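Notes on the Plesari folding tables, kept by Marlies Kaufmann. The supplier's sheet says one person can carry and set up each table. I doubt it. The top is long and narrow, and the legs have a habit of swinging out when you tip it.

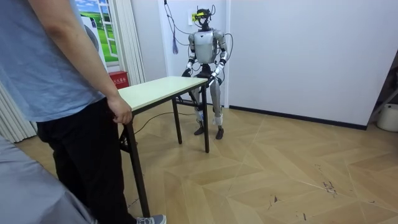 Does the folding brace need to be locked before the table is moved?

Only if you're moving it with the legs out. For storage, fold them flat first.

## Load

The sheet claims 200 pounds, spread evenly. Rupert Fuchs got that number from the seller and I haven't seen a test behind it. Treat it as a guess. `tables.csv` has 238 rows, five with no length entered.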